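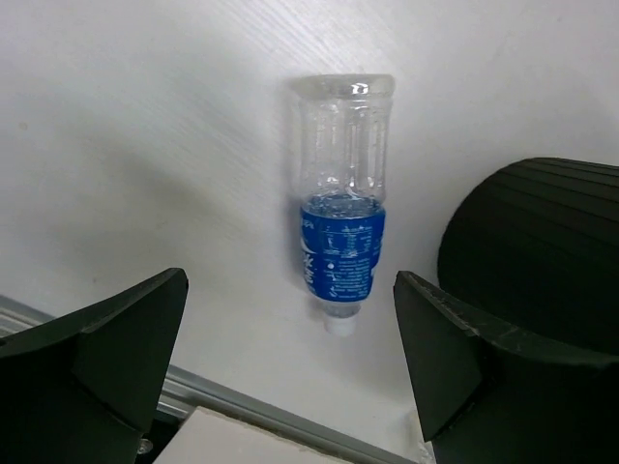 What does a robot actually need to learn before it can put a bottle in a bin?

A great deal more than you or I would guess, starting with where the bottle is and which way round it is lying, and going on through how hard to squeeze, when to lift and when to let go.

I had that answer from Azucena Ledesma within five minutes of arriving at the Pledwood open day, before I had even found somewhere to hang my coat, and I spent the rest of a very happy afternoon finding out how much was packed into it. Pledwood has the upper floor of the old Jakab building in Cornmont, up a staircase that smells of floor polish, and once a year, in May, the people who work there push back their desks, put out a great many biscuits and let the rest of us come and have a look.

I had expected a queue and there was one. By half past two it ran down the stairs and out past the bicycle racks, and I fell in with a retired bus driver and his granddaughter, who had come over from Itedell on the strength of a poster in the library. He wanted to know if the machines could do his recycling. She wanted to know if they had names. (They don't, I'm sorry to report, although she had put that right by the time we left.)

The demonstration everyone had come for was the tidying one. You may have seen films of robots doing backflips and so on, and I will admit that putting rubbish in a bin sounds small beer next to that. But stand and watch it for ten minutes and you find yourself leaning forward, holding your breath over a water bottle, and letting out a little groan with everybody else when the fingers close on thin air. There were groans, certainly, and there was also a cheer for one good clean drop that must have been heard in the car park.

Jaqueline Orozco was looking after the table for the afternoon, and she has a lovely way of talking to a crowd, very unhurried, as though each question were the first of the day. Bottles, she told us, are a wonderful thing to practise on and a dreadful thing to be good at. They roll. They are light when they are empty, so the slightest nudge sends them off. The clear ones are worst of all, because what the camera mostly gets is the table showing through the plastic and a lot of bright reflections on the ridges, and somewhere in all that it has to decide where the bottle stops and the table starts. A printed label is a great help. "Give me a nice blue label any day," she said, and the bus driver nodded as though he had always thought so himself.

I asked how the arms are taught, and I'm afraid I asked it rather badly, because I had a picture in my head of somebody typing out instructions line by line. It is done by showing. A person steers the arms through the job, and the cameras and the joints keep a record of everything that went on, and then the person does it again with the bottle somewhere else, and again with it turned about. For this one task Pledwood had gathered 2227 of these recordings by the time of my visit, which made me want to sit down. Azucena had done almost 200 of them herself over the winter, with the radio on, and she told me she now can't throw anything away at home without thinking about her wrist.
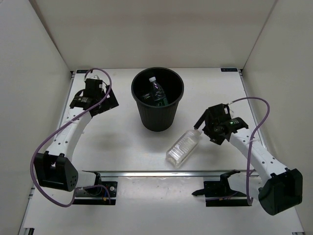 The part I hadn't understood until then was how much of the work lies in deciding which arm should go. You and I would simply reach out with whichever hand was nearer and never give it a thought. A pair of arms has to be taught that too, along with the good manners of staying out of each other's way, and for a long while, Jaqueline told us, both of them would set off at once and meet in the middle like two people in a narrow corridor. They are much better about it these days. One goes and the other waits, and I found the waiting rather touching, though I dare say that is just me.

Then there is the bin, which you would think was the easy bit. It has an open top, it stays put and it is a good deal bigger than a bottle. But a bottle held by the neck hangs differently from one held round the middle, and if it catches the rim it is as likely to bounce out as in. They tried several bins before they settled on one, and there was evidently some feeling in the office about a square one that had its supporters. I was told about the square bin by three separate people. It now holds umbrellas.

What I liked best about the whole visit was how ready they all were to talk about the things that go wrong. There is a whiteboard by the kettle where they keep the tally, and anyone was welcome to read it. In the last full round of trials before the open day the arms had been given 218 goes at clearing a bottle from the table, and had managed 113 of them without help. I said, trying to be kind, that this seemed pretty good. Azucena laughed and said it was a little better than half, and would I keep a dishwasher that did a little better than half my plates? I had to admit that I wouldn't. All the same, she was plainly proud of it, and so she ought to be, as the round before had gone so poorly that they'd rubbed it off the board.

People do worry about robots, and a few of the questions that afternoon were worried ones. A woman near the front wanted to know whose job this was going to be, once it worked. Jaqueline didn't brush her off. She talked for quite some time about sorting halls and canteens, and about how hard it is to keep people in work that is dull and sticky and tough on the back, and she said too that she didn't have the whole answer and wouldn't pretend to. The woman didn't look entirely won over, but the two of them were still deep in conversation when I went off for my second cup of tea -- and I had a third after that, so it was no short chat.

They stop letting people in at four, in theory. In practice the last of us were still dawdling at twenty to five, and the little girl from Itedell had been allowed to choose where the next bottle should go. She took her time over it and chose the most awkward place she could find. The arm missed, had another try and missed again, and she told it, very kindly, that it could have one more turn before her bus.

Pledwood opens its doors again next May. Entry is free, the stairs are steep but there is a lift round the back if you ring the bell, and I'd go early if you want a ginger biscuit.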